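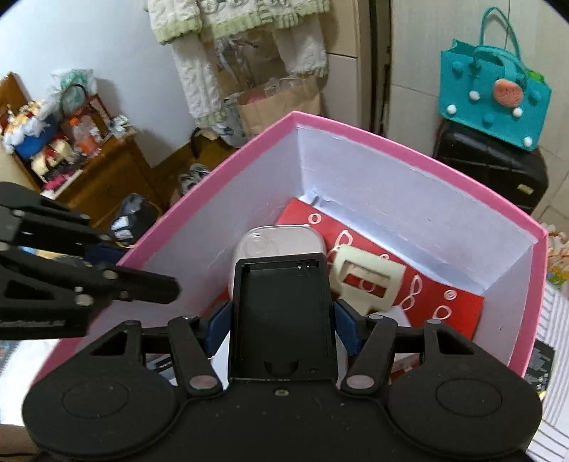

Pinza de mano negra, con dos piezas azules a los lados.

Triglicéridos: lo que he aprendido después de tres análisis

En mayo me hice el análisis de sangre que llevaba retrasando desde que cambié de trabajo. Me encontraba bien, dormía bien, no había engordado mucho. Lo pedí porque mi hermano mayor empezó con pastillas para la tensión y mi madre se puso pesada con el asunto. Fui al laboratorio Tresteo, que me pilla de camino a la oficina, me sacaron tres tubos y a los dos días tenía el resultado en el correo.

Casi todo estaba dentro de los márgenes. El colesterol total un poco alto, la glucosa en la parte de arriba de lo normal y los triglicéridos en 388, con un asterisco al lado. El valor de referencia que venía en la hoja era menos de 150. Hice lo que hace todo el mundo, buscarlo en internet a las once de la noche, y me fui a la cama convencido de que tenía el páncreas destrozado.

La médica de cabecera me recibió la semana siguiente. Lo primero que me preguntó fue qué había cenado la víspera. Yo había respetado las doce horas de ayuno, pero el fin de semana anterior había tenido boda y el día antes del análisis comí de menú con postre y dos cervezas. Me explicó que los triglicéridos se mueven mucho más que el colesterol, que el alcohol y los azúcares de los días previos se notan, y que con un solo resultado no iba a decidir nada. Me mandó repetirlo pasado un mes, con una vida normal en ese tiempo y sin alcohol los últimos días.

Lo repetí. Salió más bajo, pero seguía con asterisco, así que ya no era la boda.

A partir de ahí me derivó a la consulta de enfermería, con Rosimeire Macedo, y fue donde más provecho saqué. La cita duró media hora larga. No me dio una dieta impresa. Me pidió que durante dos semanas apuntara lo que comía y bebía, sin cambiar nada y sin hacer trampas, y que volviera con el cuaderno. Intenté hacerlo con una aplicación, Fidisix, que me había recomendado un compañero, pero me obligaba a elegir cada alimento de una lista y a poner los gramos. Al tercer día estaba inventándome las raciones para acabar antes. Volví al cuaderno de toda la vida.

Lo que apareció en el cuaderno no era lo que yo esperaba. Yo pensaba en las grasas: el queso, el embutido, los huevos. Resulta que como bastante menos de eso de lo que creía. Lo que se repetía todos los días era el zumo del desayuno, el café con dos sobres de azúcar (tres cafés al día), el pan blanco en la comida y en la cena y el refresco de media tarde. Y la copa de vino de la noche, que yo contaba como una y que en los fines de semana eran varias. Rosimeire lo fue subrayando con un rotulador verde y al acabar no hizo falta que me dijera gran cosa.

Los cambios que acordamos fueron pocos. Fruta entera en lugar del zumo. Café sin azúcar, bajando primero a un sobre y después a medio. Agua con gas por la tarde. Pan integral y solo en una de las comidas. Pescado azul dos veces por semana, que en mi casa quiere decir sardinas de lata la mayoría de las veces. Vino, nada durante tres meses. Y caminar todos los días, además de lo que ya andaba para ir a trabajar.

Lo del café me costó más que lo del vino. Los primeros diez días me sabía a ceniza. Ahora, si me ponen uno con azúcar por error, no me lo termino.

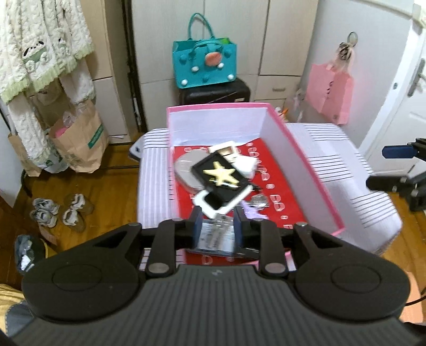 Para los papeles y las tomas sí he tenido que organizarme, porque al mes y medio la médica me añadió un medicamento y yo no había tomado nada fijo en mi vida. Las dos primeras semanas me olvidé tantas veces que perdí la cuenta. Lo que me ha funcionado es tenerlo todo junto y a la vista en la cocina, en un recipiente bajo y abierto, del estilo de esa caja de borde rosa con el fondo rojo. Si tiene tapa o es hondo, lo de abajo deja de existir. No voy a decir el nombre del medicamento ni la dosis, porque lo primero que hace uno es compararse, y lo mío depende de mi analítica, de la glucosa y de los antecedentes de mi familia.

También cambié la hora. La médica me dijo que en mi caso podía tomarlo con la cena, y por la noche estoy en casa casi siempre. Por la mañana salgo corriendo. Puse una alarma en el móvil a las nueve y cuarto y la tuve puesta hasta que dejó de hacerme falta.

Sobre el ejercicio tengo menos que contar. Nunca he sido de gimnasio. Empecé con el camino del río, ida y vuelta, casi cinco kilómetros, después de cenar y a veces antes. Hay un paso elevado con escaleras que al principio subía parando. Me compré unas zapatillas Lightfoot en rebajas y me hicieron una ampolla en cada talón, así que anduve dos semanas con las viejas y al final las nuevas se domaron. Los días de lluvia no salgo. Mi mujer sí sale.

El tercer análisis fue a los tres meses. Mismo laboratorio, misma hora, doce horas de ayuno y la cena anterior normal. Los triglicéridos habían quedado dentro del margen, por poco, y la glucosa también había bajado algo. El colesterol está más o menos donde estaba. La médica se quedó contenta, me mantuvo el tratamiento y me citó para dentro de seis meses. Le pregunté si podía volver al vino y me contestó que prefería que no lo hiciera a diario. He vuelto a tomar una copa los domingos en casa de mis padres.

Unas cuantas cosas que me habría venido bien saber antes del primer análisis:

El ayuno. A mí me pidieron doce horas. Se puede beber agua, y de hecho me recomendaron beber un vaso antes de ir, que las venas se encuentran mejor. El café solo no vale, aunque sea sin azúcar. Hay sitios que hacen el perfil sin ayuno, así que lo mejor es preguntar al pedir la cita.

Los días anteriores. Nada de hacer vida de monje la semana previa si el resto del año uno vive de otra manera, porque entonces el resultado no le sirve a nadie. Pero tampoco ir con la boda encima, como fui yo.

Las hojas. Guardad todas, también las antiguas. Yo encontré una de hacía seis años en una carpeta del piso anterior y ya venía un asterisco en la misma línea. En su momento ni la miré. La médica la fotocopió y la metió en el historial.

Los suplementos. Compré un bote de cápsulas de omega 3, marca Tilent, antes de hablar con nadie. Cuando lo llevé a la consulta me dijeron que con esa cantidad no iba a notar nada y que para mi caso prefería que comiera pescado. Se lo quedó mi suegra.

Los síntomas. Yo no tenía ninguno. Me advirtieron de que con cifras muy altas, bastante por encima de la mía, puede haber problemas de páncreas, y que un dolor fuerte en la parte alta del vientre que se va hacia la espalda es motivo para ir a urgencias sin esperar a la cita.

Mi hermano se ha hecho el análisis este mes. Todavía no le han dado los resultados. Cuando los tenga le preguntaré si me deja contarlo, porque él come mucho peor que yo y tengo curiosidad. En la próxima entrada quiero escribir sobre las sardinas, que me habéis preguntado dos o tres por correo cómo las preparo. Van con tomate rallado, limón y poco más.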